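OK so I finally got to hear the new Rasha Moussa record front to back and I have to post through it

Horkmont, 11 songs, and the pedal steel starts on the very first one and hardly ever lets up!!

Track 4 is the one she used to close with on the April dates. Slower now, and she drops the last chorus completely. I missed it the first time through and by the third I loved it

Erick Mugo sings harmony on "Grandeck" – if you only know him from the honky-tonk stuff, go listen to how quiet he gets in that second verse

46 minutes total and I'd have taken another 20. The fiddle tune in the middle (Rosário Pacheco wrote it) could be twice as long and I'd be happy

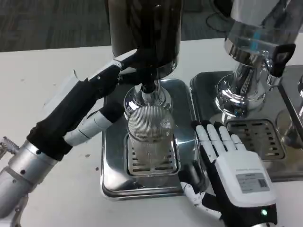 Robotic hand at the drink machine, one finger pointing at the glass cup

Also the lyrics are printed in the booklet, with chords! I've been working out "Declercq" on my beat-up guitar all evening and the bridge is way harder than it sounds

She's playing Sollance next and I already have my ticket – if you're going, come say hi, I'll be down front by the steel player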